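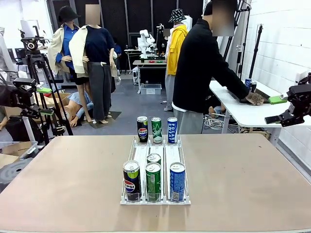
阅读时间:19分钟

特写

给机器当师傅
教一台机械臂往货架上放汽水,需要耐心、手腕和一把不太贵的椅子

2024年3月31日

我第一次伸手去拿那罐绿色汽水的时候,捏到了空气。第二次捏到了货架。第三次我终于夹住了罐子,心里一高兴,手一抖,罐子横着飞了出去,在米色桌面上滚了一段,停在桌沿。

“这条删掉。”身后有人说。

说话的人是Solange Delorme,Gellico公司负责数据采集的主管。她说这三个字时语气很平,像超市收银员说“不要袋子”。后来我才知道,她一天要说很多遍,对谁都一样,对公司创始人也一样。

我要完成的任务,用大白话讲就是给货架补货。桌上立着一只白色铁丝饮料架,分三条平行的道,左边放百事可乐,中间放绿色的七星汽水,右边放宝矿力水特。罐子都是细高的那种,前面有一道低低的挡边,中间用细隔条分开。便利店夜班的店员干这件事的时候,多半同时在想别的。我干这件事用了一个上午,什么别的也没顾得上想。

当然,我没有直接用手。我坐在一把转椅上,握着一对和机器人手臂关节一一对应的操纵臂。我的手腕往里转,几步以外那条黑色的机械臂也往里转;我的食指一扣,它末端那亮绿色的指垫就合拢。所有动作连同摄像头看到的画面,都会被存下来,切成一条一条的“示范”,最后喂给一个模型,让它自己琢磨补货是怎么一回事。

业内把这叫“遥操作”,把我这样的人叫“操作员”。Gellico的人私下里有个更亲切的叫法:师傅。我听见时还挺受用,过了半天才发现他们管谁都叫师傅,包括来修空调的那位。

一、肩膀以下的学问

关于教机器干活,外行人的想象大致分两派。一派认为得有人写代码,把每一步的坐标都算清楚;另一派认为现在的机器已经聪明到看两段视频就会了。这两派在饭桌上可以吵很久,而且都能举出例子。

工厂里确实还有大量机器是按前一种办法干活的。技术员拿着一只笨重的示教器,把手臂挪到一个位置,按一下,记一个点,再挪,再按。点连成线,线连成一整天的活。这种办法有个很大的优点,就是机器绝不会自作主张;也有个很大的缺点,还是机器绝不会自作主张。零件偏了两指宽,它照样朝原来的地方下手,神情坚定。

后来有了更随和的法子:把手臂的电机放软,人直接攥着它走一遍,像教小孩写毛笔字。这叫拖动示教。我在Gellico也试过,他们角落里有一台老样机专门给新人练手。攥着一台机器的手腕去够一只罐子,感觉很奇怪,它既不反抗也不配合,像牵着一位出于礼貌才跟你跳舞的远房亲戚。而且人的手和脑袋总会挡在摄像头前面。模型要是学了这种录像,大概会得出一个结论:每次干活之前,应当先有一个人类出现。

于是遥操作占了上风。人躲到画面以外,机器单独出镜,看到的东西和将来自己干活时看到的一样。听上去很干净,代价是操作员必须学会用一双不属于自己的手。

“肩膀以上的东西大家都会,”Delorme给新人上第一课时说,“看见罐子,知道它该去哪儿,这个不用教。我们教的是肩膀以下。”

她今年的新人课安排在一月,我旁听的是补课的那一场。教室就是实验室的一块空地,教材是一只饮料架。课上几乎没有术语,倒是有不少听上去像瑜伽老师说的话:沉肩,别耸着;肘往外打开一点;呼气的时候下去。有个刚毕业的小伙子认真地问,机器人又不喘气,为什么要管呼气。Delorme说机器人不喘气,但你憋气的时候手会僵,你的手一僵,它就僵,然后它会把僵这件事学得特别好。

小伙子把这句话记了下来。我也记了下来,并且在接下来的十分钟里忘了该怎么正常呼吸。

二、七罐汽水

我得讲讲那只架子,我对它的了解已经超过了对自家冰箱的了解。

三条道从前往后走。两边的道各放两罐,前后各一;中间那条挤着三罐绿的,从正面看过去,中间那罐只在前排罐子后面露出一截银色的顶。一共七罐。这个摆法对人来说毫无意思,对摄像头来说却颇有讲究:第三罐在不在,全看那一截银顶认不认得出来。

课程设计得不算刁钻。最基本的一课是取:从前排取一罐,放到桌上指定的地方。第二课是补:把桌上的罐子放回对应的道。第三课叫“整”,就是把歪的扶正、放错的换回来。三课合起来,差不多就是一个货架的日常。

难点在于两条手臂。单手补货,罐子一碰隔条,整只架子就跟着挪;得用另一只手扶住架子,这只手再去放。人类扶东西是不过脑子的。你问一个人刚才切菜时左手在干什么,他往往要想一想。可是坐到操纵臂前面,左手立刻变成了一位需要单独通知的同事。我盯着右手去放罐子,左手就在那边悄悄往下沉,把架子压得吱呀一声;我回头去管左手,右手里的罐子又开始往一边歪。

“你像在同时给两个人打电话。”坐我旁边的操作员评价道。她是当天当班4个操作员里手最稳的,据说以前在一家蛋糕店裱花。她示范了一遍:左臂从侧面过来,在架子边上轻轻一靠,停住,再不动了;右臂捏着罐子的上半截,先越过挡边,往下落,让罐底找到地方,然后松开。松开之后还有一个小动作,指垫先分开一点点,停一瞬,再整个退走。

我问她那一瞬是干什么的。她说不知道,裱花嘴抬起来的时候也得停一下,不然会拉尖儿。

后来我在训练过的模型身上看见了同一个停顿。机器放好一罐,指垫微张,停一瞬,退走。汽水罐当然是不会拉尖儿的。

罐子的外观也带来了一些没人预料到的麻烦。同一条道上的两罐,包装未必完全相同,比如左道前排那罐百事,靠近顶部有一圈青柠绿。机器的指垫也是绿的,中间那条道的罐子也是绿的。有一阵子,模型对绿色产生了过于浓厚的兴趣,见到那圈绿边就犹豫,好像在一场婚礼上认错了新娘,正在考虑要不要将错就错。工程师给它加了一批示范,操作员们于是连着几天专拿带绿边的罐子,拿到吃午饭时看见黄瓜都要愣一下。

三、70秒

Gellico给每条补货示范定了一个上限:70秒。超时自动作废,屏幕上会弹出一个灰色的小框,措辞客气,大意是您辛苦了,白干了。

为什么是70,我问过三个人,得到三种说法。做模型的工程师说太长的片段不好训练。做平台的工程师说存储要钱。Delorme说,一个人要是七十秒还放不好,那多半是卡在哪儿了,卡住的时候人会做很多奇怪的动作,她不想让机器看见大人吵架。

三种说法大概都对。不过在操作员中间,70秒已经长成了另外一种东西。有人把它当成绩,有人把它当面子。裱花师傅通常用不到一半的时间,做完了就把手搭在膝盖上等系统重置,目光平静地望着远处。另一位年轻人追求的是卡着点完成,理由是机器应当见识一下从容。质检把他的示范标成了“拖沓”,他为此找Delorme申诉过,没有成功。

快也不行。有段时间内部搞了个排行榜,谁单位时间里完成得多,名字就在上面。排行榜活了不到两周。上榜的几位把动作压缩到了极致,罐子几乎是扔进道里去的,靠着多年打游戏的手感,居然每回都立得住。模型忠实地学会了扔,但没有学会立住。Delorme撤掉排行榜的那天,实验室里有一股汽水味,清洁阿姨拖了两遍地。

这件事后来成了公司内部文档里的一个案例,标题是《关于激励机制的若干思考》。我读了,通篇没有提到汽水。

Grestance是这批数据的项目名。按立项时的规划,补货这一项要攒够2,084条合格示范。这个数字精确得让人起疑,我追问它的来历,一位产品经理把表格翻出来给我看:若干种起始摆法,乘以若干种光线,再乘以操作员人数,中间有人离职,有人改过公式,有一格引用错了单元格,等大家发现时合同已经签了。于是就是2,084。

“反正也不离谱。”产品经理说。他合上电脑的动作很轻。

我去的那一周,墙上的进度条停在449。上面用白板笔画了一只小小的汽水罐,罐子里的水位就是进度,画得很用心,连气泡都有。我问已经采了多久,有人报了一个时间,另一个人咳嗽了一声,第一个人就说这个不太好算,中间换过一次夹爪。

四、换手

夹爪的事值得单说,毕竟它牵扯到的人情比技术多。

最初的指垫是黑色的,和手臂一个颜色。用起来没有问题,问题出在看的时候:操作员分不清指尖到了哪里,尤其是伸到架子深处,黑的一团,全靠猜。后来换成了现在这种亮绿色的,隔着半个屋子都能看见。大家都满意,只有一个人不满意,就是之前那批数据的负责人,他那几个月攒下的示范里,手全是黑的。

模型认不认得出绿手和黑手是同一只手?工程师们为此开了一下午的会。乐观派认为,人戴上手套也还认得自己的手。悲观派指出,人之所以认得,是手套是他自己戴上的。最后的办法是混在一起训练,结果还过得去,只是模型在头几天里显得有些多疑,夹罐子之前会把指垫在镜头前停一下。

“像在看指甲。”裱花师傅说。

合作方Semeniuk走的是另一条路。他们不用操纵臂,给操作员发一只手持的夹子,形状和机器人的手一样,上面装着摄像头,人直接拿着去干活,机器人压根儿不必在场。我去他们的办公室待了一个下午,那里看上去像一家临近打烊的杂货店:有人在用夹子收拾货架,有人在用夹子叠毛巾,有人大概忘了自己还拿着夹子,在用它翻文件。

Semeniuk的人讲起自家方案来很有激情。他们说遥操作太别扭,人坐在椅子上什么也感觉不到,罐子是满是空、是捏紧了还是要滑,全靠眼睛;手持夹子就不一样,分量全在手上。这话我深有体会。我在Gellico捏了一上午汽水,一罐也不曾觉得沉。

Gellico的人听了转述,表示完全同意,接着补充说,人的手腕能转到的角度,机器的未必转得到;人走两步就能绕到架子侧面,机器装在桌边,走不了。拿着夹子的人做出了一套漂亮动作,交给机器一看,第三个关节得拧成麻花。

两边的话都有道理,两边的数据也都在用。我注意到一个细节:两家公司的演示视频用的都是汽水罐。我问过为什么大家都挑汽水罐,Semeniuk的一位工程师想了很久,说它是圆的,立得住,有牌子,观众认得,拍完了还能喝。

五、机器学到的东西

教过小孩的人都知道,孩子学得最快的往往是你没打算教的那部分。机器在这一点上颇为早熟。

Delorme的电脑里有一个文件夹,收集的全是模型从师傅们那里捡来的毛病。她给我放了几段。有一段里,右臂放完罐子,左臂忽然抬起来,在空中画了半个圈,又放下了。查来查去,是某位操作员下午容易困,每做完一条就要活动一下肩膀,而他活动肩膀的时候忘了松开操纵臂。另一段里,机器对右边那条道特别客气,每次去放蓝罐都要绕一个大弯。原因是有一位左撇子操作员,右边的动作他做得不顺手,习惯先退一步再进去。他只做了很小一部分示范,可他的弯绕得最优美、最一致,模型大概觉得这是正宗。

还有一段我最喜欢。机器取出前排的罐子,刚要往桌上放,忽然停住了,整条手臂悬在半空,一动不动,停了很久,然后若无其事地继续。那批示范录制的时候,食堂恰好贴出了当天的菜单。

“我们把停顿都剪了,”Delorme说,“剪完又发现剪多了,它变得毛毛躁躁的,只好再放回来一些。”

放回来多少,由谁的停顿算思考、谁的停顿算走神,这件事没有公式。Gellico有两名质检,一条一条地看,给每条示范打分,合格的留下,不合格的删。我坐在其中一位旁边看了一阵子,他的屏幕上永远是那只白架子和那两条黑手臂,一遍又一遍。他看的是我完全看不出来的东西。有一条示范在我眼里毫无瑕疵,他给了低分。我问哪里不好,他把进度往回拖,指给我看:指垫合上之前,罐子已经被碰歪了一点,后来又正过来了。

“她运气好,”他说,“运气不能教。”

说完他看了看那条示范的录制人,脸上出现了为难的神色,犹豫片刻,还是给了低分。

我请他顺便看看我录的。他很爽快地调了出来,两倍速放了一遍,又用正常速度放了一遍。我等着他开口。他摘下眼镜擦了擦,问我平时是做什么工作的。

六、失败的正确姿势

采到一定程度,光有漂亮的示范就不够用了。模型见过的每一罐都夹得稳稳当当,等它自己上场,夹歪了一罐,眼前的局面是它从来没见过的,接下来的动作就会变得很有想象力。

所以得专门教它出错以后怎么办。做法是让模型自己干,人坐在旁边,手搭在操纵臂上,看它要出岔子了就接管过来,把局面救回去,再交还给它。听上去和陪新手司机上路差不多。真正坐到那个位置上,才知道副驾驶为什么容易老。

接管的时机很讲究。太早了,机器还没犯错,你教给它的只是你的焦虑;太晚了,罐子已经倒了,你教的是打扫卫生。Delorme的标准是“等到你有点难受的时候”。我问有点难受是多难受,她说,想说话但还能忍住。

我忍耐力一般。轮到我坐上去,机器的右臂刚朝中间那条道伸过去,我就接管了。系统记录显示,当时一切正常。第二回我下定决心不插手,机器捏着绿罐的上沿,罐底磕在挡边上,磕了一下,又磕了一下,每磕一下,架子就往后退一点,扶架子的左臂不知什么时候已经离开了。我想说话,我忍住了。它又磕了一下。我旁边的年轻人,就是主张从容的那位,轻轻吸了一口气。

我接管了。按照裱花师傅教的办法,左臂先靠上架子,停住;右臂抬高,越过挡边,往下落。罐底找到了地方。我松开手指,停一瞬,退走。

屏幕上跳出一个绿色的小框。那是我整个上午第一条合格的示范,内容是替别人收拾残局。

还有一种示范要从失败的样子开始录:故意把罐子放倒,把绿罐塞进蓝罐的道里,把架子摆歪,然后示范怎么一步步弄好。负责把东西弄乱的人叫“布景”,这个岗位在Gellico由所有人轮流担任,包括实习生和来访的投资人。我发现人在被要求随意弄乱一只架子时,表现得极不随意。大家都会把罐子放倒在同一个方向,都会挑最左边那一罐,歪的角度也差不多。为此工程师写了一个小程序,每次随机给出一套乱法,打印成纸条,布景的人照着纸条一丝不苟地摆。

我抽到的纸条上写着:后排中间,倒放,拉环朝右。我摆了三次才摆对。

七、便利店的人

这些数据最后要去的地方,至少在合同上,是Seldale的门店。Seldale开便利店,店面小,通道窄,夜里人手少。他们派来对接的是一位在门店干过多年的督导,每隔一阵就来看看进展。

她来的那天,实验室里稍微收拾过。电缆从走道上挪到了桌子底下,白桌上多余的东西撤掉了一些。演示安排在那张米色桌子上,工程师按下开始,所有人不自觉地退后半步。

机器表现不错。右臂从桌面拿起一罐,左臂扶住架子,放进去,停一瞬,退走。再来一罐。速度谈不上快,但是每一罐都进了该进的道。放到最后一罐时它有些犹豫,手臂在半空里调整了两次,屋子里很安静,能听见电机细细的声音。后来它也放进去了,有人带头鼓掌。

督导也鼓了掌。然后她走上前,弯下腰,看了看架子,伸手把前排的三罐挨个儿转了一下,让商标全朝正前方。她转得飞快,说话间就完了,看样子都没意识到自己在转。

“挺好的,”她直起身来说,“就是牌面没朝外。”

工程师们互相看了看。两千多条示范的计划里没有一条提到转罐子。在训练数据里,商标朝哪边的都有,布景的纸条上也没有这一项。于是当场就讨论起来,要转的话在哪一步转:放进去之前在手里转,还是放好以后再转?手里转,指垫得一松一紧地搓,这套动作操作员没练过;放好再转,隔条挡着,手指插不进去。督导听了一会儿,问能不能先告诉她,放汽水的时候怎么知道哪罐是先到期的。

讨论又延长了半个小时。

我送她到门口时问她,觉得这东西几年后能进店。她说她不懂技术,但夜里那拨货到的时候,她是真希望有谁能搭把手,长什么样都行。她又说,店里那些员工也都是这么教出来的,新人来了,老人站在旁边看着,看着看着就忍不住上手替他弄了。

“那不就学不会了吗?”我说。

“也都学会了。”她说,“我也不知道怎么学会的。”

八、收工

下午靠后的时段,操作员的手会变慢。质检看分数的曲线就能看出来,午饭后掉一截,傍晚再掉一截。Delorme规定每人每做满一组必须站起来走走,可是走的时候大家也在看别人做,看着看着就要点评,点评完了手又痒,坐回去再来一条。这种工作有种很难解释的黏性。我采访过不少行业,很少见到有人下班以后还在讨论另一个人左手的姿势。

我问裱花师傅,有没有觉得自己在教一个将来会抢别人饭碗的徒弟。她说这个问题每个来采访的都问,她通常回答说她教的那个徒弟目前连瓶盖都拧不开。不过她又说,有一次她看模型自己跑,跑到一半,右臂在架子上方微微偏了一下,避开旁边那一罐,那一下完全就是她的。她跟我比画那个动作,手腕往外让一点,再回来。

“我妈擀皮儿也是这么让一下,”她说,“我估计我是跟她学的。”

我问她看见时什么感觉。她说有点不好意思,跟听见自己的录音差不多,然后赶紧看看周围有没有人发现。

临走前我去看我的成绩。一个上午加一个下午,我的名字底下合格的示范刚好4条,和当班的操作员人数一样多,平均下来每位师傅大概为我叹了一口长气。其中一条是收拾残局的那次,两条是取罐子,还有一条标注为“整”,我不记得自己做过,点开来看,是我不小心把左道的罐子碰歪了,又手忙脚乱地扶正。质检给的评语是:恢复过程自然。

墙上那只白板笔画的汽水罐,有人擦掉了旧的水位线,往上挪了一点。我凑近看,新的数字是453。Delorme在收操纵臂,把它们一节一节折回支架上,动作和那位督导转罐子时一样快。她说下个礼拜要开一套新课,教转牌面,裱花师傅已经想出了一个办法,用左手的一片指垫顶着罐身,右手慢慢搓,目前十次里能成几次,还没敢录。

“你要是有空可以再来,”她说,“布景总是缺人。”

我问这次乱成什么样有没有讲究。她从桌上那沓纸条里抽了一张给我,上面写着:前排左侧,商标朝后。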